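Two-slice toaster

A two-slice toaster is a small kitchen appliance that browns bread by radiant heat. Each slice sits in its own slot between heating elements, and a lever at one end lowers the bread and starts the cycle.

Browning is set by a knob or dial, commonly placed on the front near the lever. Compact models suit narrow worktops and are often kept beside the microwave - usually the two appliances used most at breakfast.

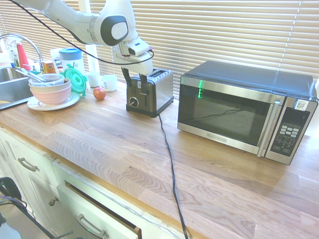
Cleaning

Crumbs collect under the slots and should be emptied often. Most toasters have a pull-out tray for this. The toaster is unplugged and left to cool for 15 minutes first. Steel sides can be wiped with a damp cloth, but water must be kept out of the slots.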